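Fluncombe Cell Marking Kit, part 439-18

Floor and cart markings for shared work areas where people and robot arms handle the same parts. The kit holds 18 cards and 5 rail clips. Cards stand on the rear bar of a cart and name the zone - staging, inspection or reject.
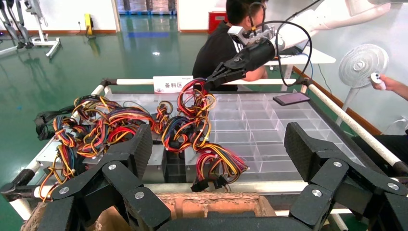
Fit cards after the cell risk assessment is signed off. A card is a notice only - it does not replace guarding, speed limits or an emergency stop. Keep loose cable clear of the arm's path, and recheck card positions whenever the cart layout changes.

Price: $149 per kit. Ships from Parnville.
Page revised 2021-03-24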